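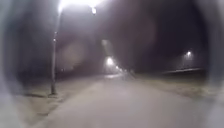
Foggy path at night, streetlamp on.

Why does my custard keep splitting in the oven?

Posted 29th May in Baking and Desserts

I've made the same baked custard three times this month and every single time it comes out grainy with a puddle of liquid at the bottom. I use 2 cups of whole milk, 5 yolks, sugar and vanilla, and I bake it in a Treto dish at 325. My oven is an old Kaneko and I have never really trusted the dial. The top looks lovely and then you dig in and it's scrambled eggs — so annoying! Is it the milk? Should I be using cream?

3 answers

Best answer
You're overcooking it, I'd bet money on it. I had the same trouble until I bought a cheap thermometer and started pulling mine when the middle hit 174... sorry, typo, I mean 74 Celsius (165 F for the rest of us). It should still wobble like jello when you nudge the dish. Put the dish in a roasting pan with hot tap water halfway up the sides, and drop the oven to 300. It keeps cooking after it comes out, so get it out of the water bath right away or you'll be back where you started. Whole milk is fine. Cream makes it richer (and I do love it that way) but it won't save an overbaked one.
206 people found this helpful

I use the Terside custard powder from the store in Saltstead and never had a problem. Just saying.

Agree with the first answer on the water bath. Also strain it before baking, and let the hot milk cool a few minutes before you pour it on the yolks — I rushed that last September for a birthday and got little egg strings all through it. And get an oven thermometer too! Mine runs way hot.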